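The Glass Corner: Gallery of the Purden Street Workroom

Welcome to our gallery page. My name is Tainá Mendonça and I look after the small glassware for the Isley Science Loan Library. We lend beakers, flasks, cylinders and measuring jugs to home-school families, to small schools and to anybody who wants to learn at their own kitchen table. The whole collection has 2,483 pieces at the moment, and before each piece goes to the shelf it passes through our workroom on Purden Street.

Many borrowers asked me how we check the glass and how we show it in the catalogue, so I made this page in April. I am sorry if my English is sometimes a little stiff, I learned it as an adult and I still write slowly.

The dark cloth

Clear glass is very difficult to look at on a white table. The rim disappears and a small chip disappears with it. My colleague Odair Falcão brought the idea of black cloth from his old job at Danzer, where he inspected lenses. On black, the rim becomes a bright line, and if the line is broken somewhere, your eye goes there at once. We like a matte cloth, because a shiny colour gives back too much light from the lamp.

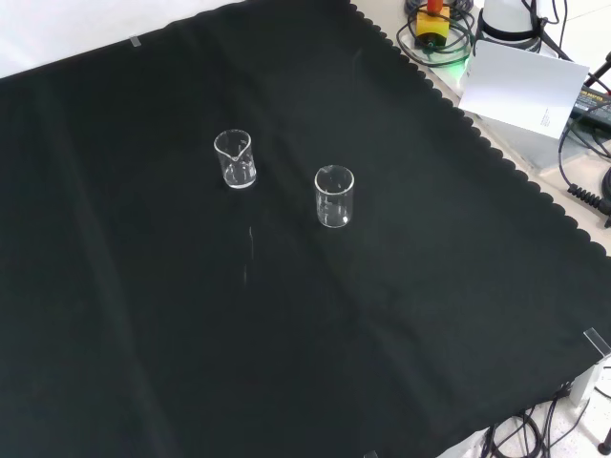

The cloth must be held at the edges, otherwise it travels with your sleeve and the glass travels too. We learned this with a 300 mL flask from Grendero which I liked very much. Tape is enough for a short job. For a full afternoon I prefer a clamp, and I press the cloth with a warm iron the evening before, although the folds always come back a little.

Small beakers

The small beakers are our most borrowed item. Families take them for growing crystals, for mixing food colouring, and one lady used hers for saffron water. Please remember that the lines on a beaker are only a guide. When the experiment needs a correct volume, borrow a cylinder as well.

Spouts and rims

A spout should pour without a drop running back down the outside. Hala Kabbaj tests this with plain tap water and is very strict. A plain rim is easier to clean and easier to cover with a watch glass, so for storing things overnight I recommend it.

Printing on the glass

The white marks become weaker with time, especially when borrowers use the dishwasher. Kindly wash by hand, with a soft brush and mild soap, and leave the glass upside down on a towel. If the marks on your piece are hard to read, put a note in the box when you return it and we will choose another for you.

How to borrow

You can keep up to 7 pieces at one time, for one month. Broken glass is not a tragedy, only tell us, and please do not post the pieces back to us. Ismael Vieira answers the messages and will arrange the pickup at the side door, which is the one with the grey mat.

The cylinders and the tall flasks will have their own gallery when I finish the labels.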